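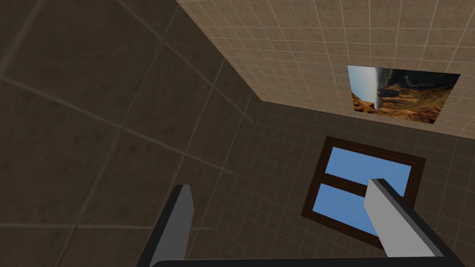

FAQ — Plitdale, le simulateur et ses caprices

Les questions qui reviennent le plus souvent dans la boîte de support, avec les réponses que nous finissons toujours par donner. Page relue le 2026-01-27 par Leilani Ambrose (perception) et Cayetano Echevarría (commande et planification).

À quoi sert Plitdale, au juste ?

À faire tourner votre pile logicielle — perception, planification, commande — dans une pièce qui n'existe pas, avec une pince qui ne coûte rien quand elle rentre dans un mur. Vous branchez votre code sur les mêmes interfaces que sur la machine réelle. Les bugs sont compris dans le prix.

La vue poignet me montre un coin de mur, du carrelage et une fenêtre. C'est normal ?

Oui, si le poignet est orienté par là. La caméra est solidaire de la pince : quand le planificateur choisit une configuration exotique, elle regarde le coin de la pièce avec lui. Vérifiez d'abord la pose du repère « poignet » dans l'arbre des repères. Une fois sur deux, quelqu'un a saisi 90 dans un champ qui attend des radians. Le champ accepte tout, il a été élevé comme ça.

Pourquoi la pièce penche-t-elle ?

La pièce est d'aplomb. C'est la caméra qui roule avec le poignet, et le tableau de paysage accroché au mur bascule donc avec le reste. Si vous tenez à un horizon, activez l'option « redresser » dans le visualiseur. Elle n'agit que sur l'affichage : votre réseau de neurones, lui, continuera de recevoir le ciel à la verticale.

Pourquoi du carrelage partout ?

Leilani voulait de la texture. Un mur uni ne donne rien à suivre à l'odométrie visuelle, qui se met alors à inventer des trajectoires. Le carrelage en donne beaucoup, peut-être trop : les motifs répétitifs provoquent de fausses correspondances, surtout quand les carreaux sont petits. Le tableau sert à lever l'ambiguïté. Pour du blanc intégral, le paramètre s'appelle « murs_nus » et nous vous souhaitons bon courage.

On peut changer l'image du tableau ?

Oui, dans le dossier des textures. Un paysage rocheux est livré par défaut. Évitez les photos de l'équipe, le détecteur de personnes s'arrête net devant et le planificateur attend poliment qu'elles s'en aillent.

Mon détecteur prend la fenêtre pour un écran bleu. Que faire ?

Compatir. La vitre donne sur un bleu uniforme, sans nuage, et un modèle entraîné sur des bureaux en tire ses conclusions. Le module Kornano propose une randomisation du ciel ; activez-la pour l'entraînement et laissez-la coupée pour les tests de non-régression, qui comparent les images au pixel près.

Les doigts de la pince apparaissent dans mon nuage de points. Le planificateur refuse de bouger.

Il se croit déjà en collision, avec lui-même. Activez le masque de soi dans la configuration de perception. La marge par défaut est de 5 mm, ce qui suffit tant que l'étalonnage est bon. S'il ne l'est pas, vous verrez un liseré de points le long des doigts, et la tentation sera forte de monter la marge jusqu'à ce qu'il disparaisse. Refaites l'étalonnage.

La pince est grande ouverte au démarrage. Comment la fermer ?

Envoyez une consigne d'ouverture à 0 une fois le contrôleur actif. Avant, la commande est acceptée, acquittée et ignorée. C'est au registre des anomalies depuis mai, et Cayetano préfère qu'on n'en parle pas à table.

La simulation s'arrête avec le code 127. C'est grave ?

C'est votre terminal qui parle : commande introuvable. Vous avez oublié de charger l'environnement. Aucun robot n'a été blessé.

Combien d'instances puis-je lancer en parallèle ?

Jusqu'à 90 sur un serveur de calcul, sans rendu. Avec la caméra du poignet active, comptez nettement moins et surveillez la mémoire graphique. Sur un portable, deux, et posez-le ailleurs que sur vos genoux.

Ce qui marche dans Plitdale marchera-t-il sur la vraie machine ?

Souvent. Les contacts sont ce que nous simulons le moins bien, les ombres viennent ensuite. Passez par le pont Lorente, vitesse réduite, main sur l'arrêt d'urgence.

Et Flotdale ?

Flotdale est l'ancien nom du format de scènes. Les fichiers s'ouvrent encore, avec un avertissement que vous pouvez lire une fois puis masquer dans les préférences. L'outil de conversion est dans le menu Scènes ; il perd les matériaux des fenêtres, à réattribuer à la main.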